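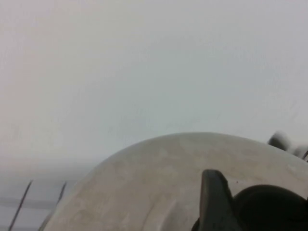
Pale and plain, apart from a few faint smudges at the right

Call for participants: white surfaces, stain and scratch trial

Fivix is looking for 217 households with a white or nearly white work surface that gets used every day. You will clean it with what we send you, write down what you did, and tell us what is still there afterward.

I should say where I stand. I have read the labels on a lot of surface cleaners and I believe very few of them. "Restores like new" is the one that bothers me most. New compared to what? A white top can pass for spotless if you look at the right patch of it in soft light, and the people who write labels seem to know which patch that is. So we want surfaces with some life behind them, and we want them looked at up close.

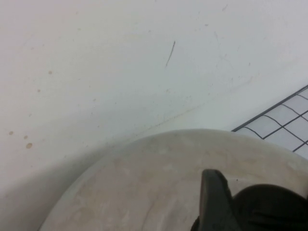 Peadar Sheehan

Tan-brown spots on the left, a thin dark scratch or hair-like line in the upper middle, specks all over and a yellowish-beige smear slanting across. Yours doesn't have to look like this, but if it does, we'd like to hear from you. A cleaner may or may not shift a brown spot. I have serious doubts that any of them will do a thing for a scratch, whatever the bottle says, and I'd be glad to be shown wrong.

What you would be doing

You get two unlabeled bottles, one of Dillico and one of Hedlund, plus a plain cloth. Use one bottle on the left half of your surface and the other on the right half for four weeks. Nothing else goes on it in that time except water - no powders, no melamine sponges, no trick your sister-in-law swears by. Once a week you fill in one page. Please don't be polite on it. "Looks nicer" is no use to us. "Spot near the wall still there, a bit paler" is.

Who can apply

Adults with a white or off-white work surface in daily use, marked in at least a couple of places. Stone is excluded. So is anyone who works for a company that makes or sells cleaning products.

What you get

A $478 payment when the last page is in. You get the same amount if both bottles turn out to be useless. Last time we had almost 800 applications, so there is a fair chance you won't get a place, and I won't pretend otherwise.

How to apply

Write to the Gesteline desk at Fivix by Fri 7 September. Describe the worst mark on your surface and what you have already tried on it. We will send the bottles in January.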